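Inconsistent results after demonstrating plate racking by remote control

Posted in: Teaching by Demonstration

Manon Campbell
Sep 10, 2021

Our laboratory is preparing a set of remote-control demonstrations in which two arms place dishes in a wire rack. We have recorded 264 demonstrations with 2 operators. The trained policy reaches the rack reliably but often misses the slot. Should we record more demonstrations, or change the way they are performed?

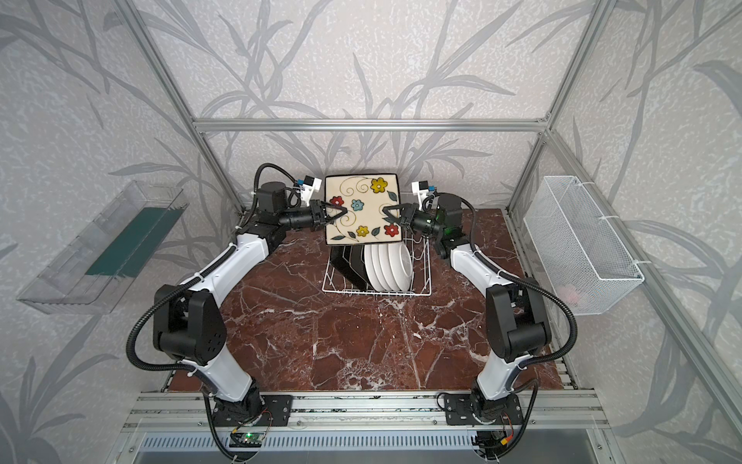
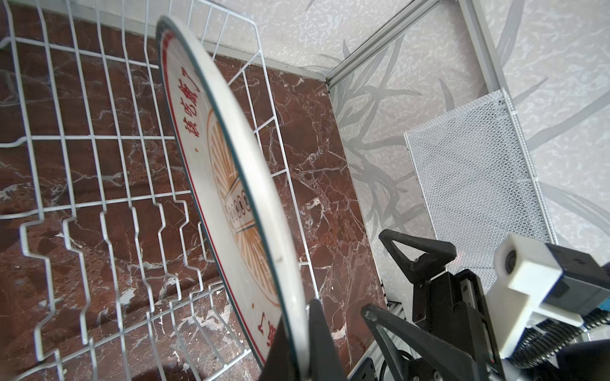
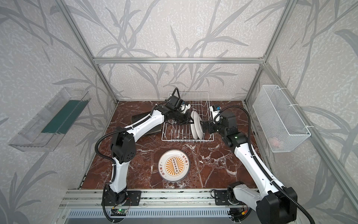
Both operators were given the same written procedure. One pauses before lowering the plate – the other does not. We are also uncertain whether failed insertions should be kept.

Truvier

I would review the procedure before increasing the volume. If one operator pauses and the other does not, the policy receives conflicting examples for the same position. Please agree on a single approach angle and a single order for filling the slots, and have both operators practice it before recording resumes. Failed insertions may be kept if the operator corrects them within the same recording. Those abandoned midway should be stored separately.

Our own set reached 800 demonstrations, and the greatest improvement followed the revised procedure.

Alexiou

More data. We used 3,000 and it was fine.

Pruteo

I agree with Truvier regarding the order of slots. I would add that the operators should work from the wrist camera views if the policy will depend on them. An operator who looks directly at the rack may respond to details that the cameras do not record.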